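Ink notebook, 29 January 2021

Iron gall again, and this one is finally behaving! Started from the galls Mwajuma brought back in the fall, the small knobbly ones with no exit holes. I'd been saving them for a batch I trusted myself with. Cracked them with the hammer in a cloth bag first, then the mortar, and stopped at coarse crumbs. Last time I went all the way down to powder and spent an entire evening trying to get it through a filter.

Soak: crumbs in 300 ml of rainwater, lid on loosely, left in the cupboard for six days. It smelled a bit like cider and a bit like a shed. There was a skin of mold on top by the end, which Mwajuma says the old recipes positively want (they let it go for weeks), so I lifted it off with a spoon and carried on.

Strained through muslin twice. The liquid is a gorgeous tea brown, clear enough to read through in the thin glass. Stirred in the iron sulfate a little at a time and it went from brown to slate almost before the spoon was out. I've done this a dozen times and I still grin at it like a kid.
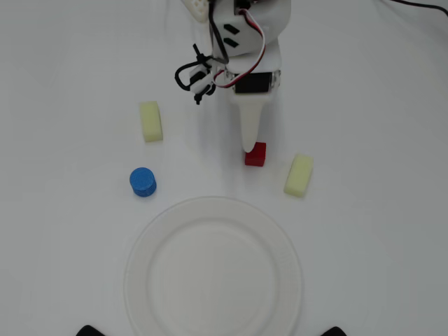 White tabletop, arm overhead.

Gum arabic next. I used the lump stuff from Kariuki, dissolved overnight, and put in 20 ml to begin with. Dip pen, pointed nib, on the Cirnex cotton sheet: first strokes came out pale gray with a faint purple edge, then darkened while I was still writing the next line. By the time I'd finished a row of loops the top of the page was properly black. No feathering at all on the cotton. On the cheap copy paper it spread like a spider, no surprise there.

Tried the same ink with the broad nib and it was too thin, ran straight down and blobbed at the bottom of every stem. Added more gum by the drop (didn't measure, sorry, future me) until it held. Then it was slightly sticky on the hairlines. So the two nibs want two bottles, I think - one thin, one thicker, same base. 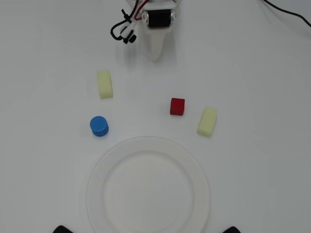 The clove question: Adhiambo puts two whole cloves in each bottle to keep mold off and swears by it. I split the batch, cloves in one bottle, nothing in the other, both from the same strained liquid. Labels are on the shoulders and not the lids this time, after the great lid mix-up. If the plain one grows fur and the clove one doesn't, she gets to be smug at the February meetup.

Also dropped a rusty nail into the dregs just to see. It's already darker than I expected. Probably full of grit, but I'd love to try it as a wash with a big soft brush.

Light test: striped one strip of the Cirnex and one of the Sendska laid paper with all the versions so far, covered half of each with foil, taped them in the south window. The Skarnov blue-black went on as well for comparison, at the far right end, marked S.

Still to do:
- check acidity of both bottles, strips are in the drawer under the kettle
- ask Mwajuma whether she has any galls left, even the ones with holes
- soak the broad nib, it's crusted already
- try crushed eggshell in a spoonful of the thin one and see how much black I lose

Nib cleaning note for Adhiambo: cold water straight away, then wipe, then dry it on the radiator. I left the pointed one for the length of a phone call and it had an orange freckle on it when I came back.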